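I've been trying to cancel my gym membership at Tumstead since August. I want it on record that I joined to get healthier, and that the cancellation process has done more for my heart rate than the rowing machine ever did.

First you call. The phone menu has no option for leaving, so I picked "billing" and got Boris Hodžić, a very pleasant man who told me I needed to fill out the form. The form is at the front desk. The front desk is closed on the days I don't work.

So I mailed a letter. They sent back a coupon for a smoothie.

My brother-in-law says to just block the charge at the bank. He also says this about parking tickets, and he has lost a car that way.
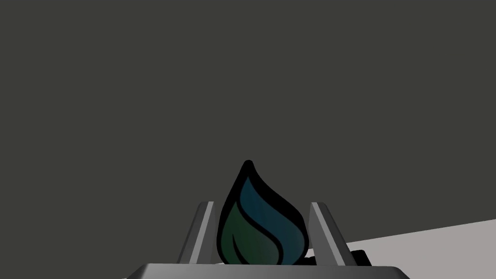
Anyway, I finally got to the desk last week on my lunch break. The form asks for my locker number (I never had a locker) and my reason for leaving, with two lines to write on. I wrote "stairs at home." The kid at the desk read it, nodded, stamped it, and told me there's a 3 month notice period.

I've decided to go until it runs out. Leg day tomorrow, apparently. I still have the smoothie coupon but it's only good at the Valtonen Road location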